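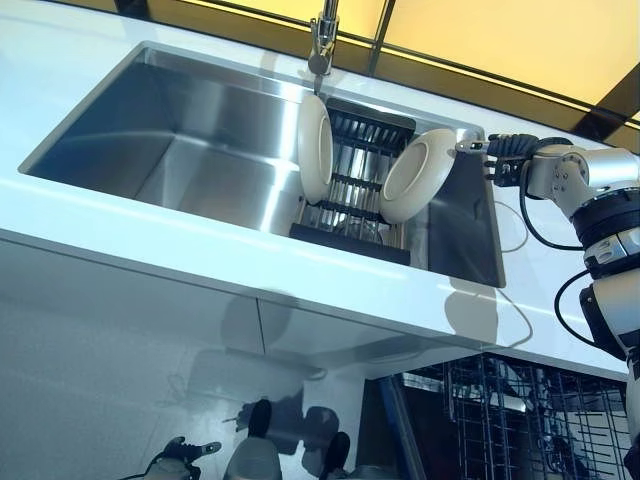 シンクの水切りと白いお皿

シンクの中の水切りと食洗機を、けんかさせずに使う方法

食洗機があるのに水切りかごも手放せない、というお宅は意外と多いのではないでしょうか。わが家もそうで、グレラッハに越してきて、据え付けの食洗機がある台所を初めて使うようになったとき、これでもう水切りかごとはお別れだわ、と張り切って棚の奥にしまい込んだのですけれど、二週間もしないうちに引っぱり出してきました。朝のパンのお皿、お昼のパスタのお皿、おやつの小皿と、食洗機を回すほどでもない食器が昼間じゅうぽつぽつ出てくるんですね。それをシンクの底にじかに重ねていくと、夕方にはソースが乾いてこびりついて、見るのもいやになってしまいます。

そんなわけで、いまは昼間の食器をいったんシンクの中の水切りに立てておき、夜になったら食洗機へまとめて移す、というやり方に落ち着いています。料理教室「ドレルカリ」の片付けの時間にもよくこの話をするのですが、家に帰ると順番を忘れてしまうとおっしゃる方がいるので、ページにまとめておくことにしました。少し長いので、お茶でも飲みながらどうぞ。

用意するもの

・シンクの中に置ける水切りかご
・ゴムべら(古くなったお菓子用のもので十分です)
・小さめの洗いおけか、深めのボウル
・乾いたふきんと、手を拭くタオル
・食洗機用の洗剤

水切りかごは、ピンが立っていてお皿を縦に差せる形が断然おすすめです。平たい網だけのものだと、結局お皿を重ねることになりますから。大きさは、シンクに入れたときに鍋を洗う場所が残るくらいのものを。買いに行く前にシンクの内側を測って、紙に書いてお財布に入れておいてくださいね。わたしはそれを怠って、食器店ベッリーニに二度も足を運びました。

手順その一 食べ終わったらへらでぬぐう

お皿の上のものを、ゴムべらでごみ入れに落とします。ここで水を使う必要はありません。パスタのソースや溶けたチーズは、温かいうちならひとなででつるりと取れます。お魚の骨やオリーブの種、レモンの皮は必ず取り除いておきましょう。食洗機のフィルターに入ると、あとの掃除がほんとうに大変です。

卵の黄身とおかゆ、それからじゃがいものピュレだけは別で、乾くと頑固にくっつきますから、洗いおけにぬるま湯を張ってしばらく浸けておきます。熱いお湯だと卵が固まってしまうので、手を入れて気持ちがいいくらいの温度にしてください。

手順その二 シンクの水切りに立てる

ぬぐったお皿を、水切りのピンのあいだに一枚ずつ差していきます。置く場所は、シンクの左右どちらか一方にぐっと寄せておくのがよいと思います。真ん中に置くと、お鍋に水を汲むたびにかごをずらすことになって、そのうちお皿同士がかちんと当たります。わたしは一度それで、母からもらった小皿の縁を欠けさせてしまいました。あれは悲しかった。

かごの下に排水口がくる場合は、ときどき持ち上げて、ごみがたまっていないか見てあげてください。水の流れが悪いと、かごの底にぬめりが出ます。底の広いかごや、板のような部分のあるかごはとくに汚れがたまりやすいので、週に一度は裏返してスポンジでこすっておくと安心です。

お皿の表はみんな同じ方を向けておきます。見た目がそろうのもうれしいのですけれど、夜に移すときに、手がそのまま動くようになるんです。ばらばらに差してあると、一枚ごとに裏と表をひっくり返すことになりますからね。

それから、手で洗いあげたきれいなものと、これから食洗機に入れるものを同じかごに並べないこと。これは家族にもよく言ってあります。夫は何でも空いているところに差す人でしたので、わが家では手洗いのものは調理台に広げたふきんの上、と決めてしまいました。ふきんが出ていれば、そこにあるのは洗ったもの。わかりやすいでしょう?

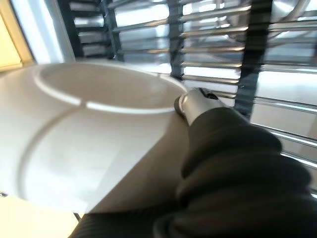
お皿の持ち方についても、少しだけ書かせてください。水切りから抜くときは、縁を指ではさんで、いったんまっすぐ上に引き上げます。斜めに引くと、隣のお皿やピンに引っかかってしまうことがあります。ピンの上まで出たところで、もう片方の手を下に添えてあげれば、重たいお皿でもこわくありません。油がついていると思いのほか滑りますので、慣れないうちは薄手のゴム手袋をはめるのもよい方法です。

教室では、エルマンノ・ビアンキーニさんがこの動きをとても上手になさいます。以前は四枚いっぺんに持とうとしてひやひやさせられたものですが、いまは一枚ずつ、のんびりと。そのほうが最後には早く終わるのだそうです。急いでいるときほど、一枚ずつですよ。

手順その三 食洗機のかごを引き出す

うちでは夜の9時前に始めることが多いのですが、時間はもちろんお好みで。まず食洗機の扉を下までしっかり倒し、下のかごを手前に引き出します。全部引き出さなくても、お皿を差す列に手が届けば大丈夫です。床にしずくが落ちるのが気になる方は、足もとに古いタオルを一枚敷いてくださいね。倒した扉にはけっこうつまずきますから、小さなお子さんや猫がいるときは、ちょっと台所から出ていてもらいましょう。

移す前に、昨日の食器が残っていないかをのぞいてみてください。笑い話のようですが、洗い終わったお皿の横に汚れたお皿を差して、はて、どちらだったかしら、となるのは教室でいちばんよく聞く失敗なんです。空になったら扉の内側にクリップを留めておく、という方もいらっしゃいます。

手順その四 お皿を移す

奥のほうから順に、ピンのあいだへ一枚ずつ差していきます。表を向ける方向は機種によって少し違いますが、水の噴き出すところが中央にあるものでしたら、表が中央を向くようにするのが基本です。説明書に並べ方の絵が載っているはずなので、一度だけ目を通しておいてください。

同じ大きさのお皿は隣り合わせにするときれいに並びます。ただ、深さのあるスープ皿は詰めて入れるとお互いにもたれかかって、あいだに水が通らなくなります。ピンをひとつ飛ばして差すか、浅いお皿と交互にしてみてください。もったいない気がしても、一列あけたほうが洗い直しがぐんと減ります。

直径17センチくらいまでの小皿なら、機種によっては上のかごにも入ります。上に入れられるものは上に入れて、下は大きなお皿とお鍋のためにあけておくと、週末にお客さまがあったときなどに助かります。

差し終わったら、お皿の列を手のひらでそっとなでるようにして、ぐらぐらするものがないかを確かめます。動くものがあれば、隣の溝へ移すだけでたいてい落ち着きます。最後に、羽根のついた機種でしたら、羽根を指でくるりと回してみてください。お鍋の柄や長いおたまに引っかかっていたら、向きを変えて、もう一度くるり。
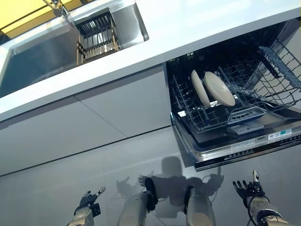
アッスンタ・バルビエーリからは、差すところまではよくわかったけれど、うちはどうしてもお皿の下のほうに汚れが残る、という声をいただきました。毎晩きちんと一枚ずつ立てているし、洗剤もブリディッツのものに替えてみた、それでもピンに近いあたりにだけ、トマトの色がうっすら残るのだそうです。

こういうときは、いくつか順に見ていきましょう。まずフィルター。外して流水にあて、やわらかいブラシで網目をこすります。次に、羽根の穴に種のかけらなどが詰まっていないか、つまようじで探ってみます。わたしの経験では、ここまでで解決することがほとんどです。それでも残るようでしたら、お皿同士の間隔をもうひとつ広げて、手順その一に戻って、へらでぬぐうのを少していねいに。アッスンタさんの場合はレモンの種でした。羽根の穴にすぽんとはまっていたそうで、後日うれしそうに知らせてくださいました。

手順その五 シンクと水切りをきれいにする

食洗機を回しはじめたら、空になった水切りを洗います。食器用の洗剤を薄めてスポンジでひととおりこすり、ピンの根もとだけは古い歯ブラシで。すすいだら、シンクから出してふきんの上に伏せておきます。朝には乾いていますよ。

シンクのほうは、ステンレスの筋目に沿ってスポンジを動かすのがこつです。筋目に逆らってごしごしやると、細かな傷が目立ってきます。蛇口の首と根もとも一緒に洗って、最後に乾いたふきんで水気を拭き取れば、白い水あかがつきにくくなります。グレラッハの水は硬いので、わたしはここをさぼると三日で白くなってしまいます。すでに白くなったところは、お酢を同量の水で薄めて紙に含ませ、8分ほったらかしてから流します。白い調理台が天然石のお宅では、お酢がつくと傷むことがありますから、こぼさないようにお気をつけくださいね。

よくいただくご質問から

オルネッラ・ロ・プレスティさんからは、木の柄のついたナイフや金の縁取りのお皿も入れてよいか、というお便りがありました。どちらも手洗いにしてあげてください。木は割れたり反ったりしますし、金はだんだん薄くなっていきます。裏に食洗機可の印がない古いお皿も、思い出のあるものなら手で洗うほうが安心です。

デボラ・グレコさんのところはお一人暮らしで、食洗機がいっぱいになるまでに二日かかるとのこと。そういうときは、夜のうちにお皿を食洗機へ移しておいて、洗剤なしの予洗いだけかけておくとよいと思います。においがこもりませんし、シンクもすっきりします。夏のあいだは扉を指一本ぶん開けておくと、なおよいです。

水切りかごをシンクに入れっぱなしにしてよいか、という方もいらっしゃいました。昼間はかまいませんが、夜は出しておいたほうがシンクもかごも長持ちします。うちのかごは10年選手の先代から二代目になったばかりで、今度こそ長く使うつもりで、夜ごとにふきんの上で休ませています。

お鍋とフライパンの並べ方は、書きはじめたらとても収まりませんでしたので、また別のページにいたします。焦げつかせてしまったお鍋をいま抱えていらっしゃる方は、ひとまず水を張って重曹を大さじ一杯入れ、弱火にかけて待っていてください。アルミのお鍋には重曹は使わないでくださいね、黒くなってしまいますので。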